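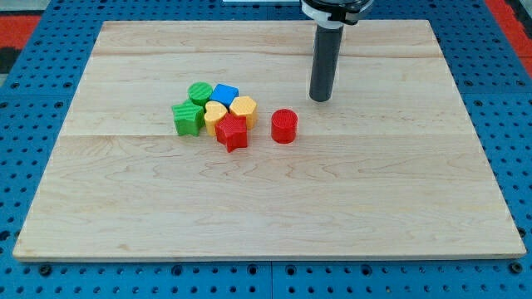
Un solide est un objet qui occupe un volume : il a une longueur, une largeur et une hauteur. Une figure plane, comme un carré dessiné au crayon, n'a que deux de ces mesures. Pour passer de l'une à l'autre, on donne de l'épaisseur à la figure. Le carré devient un cube si la hauteur est égale au côté. Le disque devient un cylindre, comme le vert posé sur la planche en bois, à côté du cube bleu. L'étoile verte est construite de la même façon : sa base est une étoile à cinq pointes, et cette base se répète jusqu'en haut.

Le vocabulaire

Face : surface plane qui limite le solide.
Arête : segment où deux faces se rencontrent.
Sommet : point où plusieurs arêtes se rejoignent.
Base : face sur laquelle on construit le solide. Un prisme en possède 2, identiques et parallèles.

Le cube

Le cube a six faces carrées, douze arêtes et huit sommets. Toutes les arêtes ont la même longueur. Si une arête mesure 40 mm, le périmètre d'une face est de 160 mm. Quelle que soit la face sur laquelle on le pose, sa hauteur ne change pas.

Le cylindre

Le cylindre a deux bases en forme de disque et une surface courbe. Cette surface n'est pas une face, car elle n'est pas plane. Debout, le cylindre est stable. Couché, il roule en ligne droite. Il n'a aucun sommet.

Le prisme en étoile

Une étoile à cinq branches a dix côtés : deux par pointe. Le prisme correspondant a donc dix faces latérales, auxquelles on ajoute les deux bases, soit douze faces. Il a trente arêtes : dix en bas, dix en haut et dix verticales.

Entre deux pointes, le contour rentre vers l'intérieur. On dit que la figure est concave. Le carré et le disque sont convexes.

Pourquoi voit-on des stries ?

Une imprimante 3D dépose du plastique fondu en cordons fins, les uns à côté des autres, puis couche après couche. En refroidissant, les cordons se soudent, mais leur trace reste souvent visible sur le dessus. Le sens des stries indique le trajet suivi par la buse. Elles ne comptent pas comme des arêtes : en géométrie, on considère que la face est lisse.

À faire

Matériel : 3 objets de formes différentes, une feuille, un crayon.
Pose chaque objet sur la feuille et trace le contour de sa base. Retire l'objet. Écris le nom de la figure obtenue, puis celui du solide. Recommence en posant l'objet sur le côté. Pour quels solides le contour est-il resté le même ?

Texte : Wilfredo Bañez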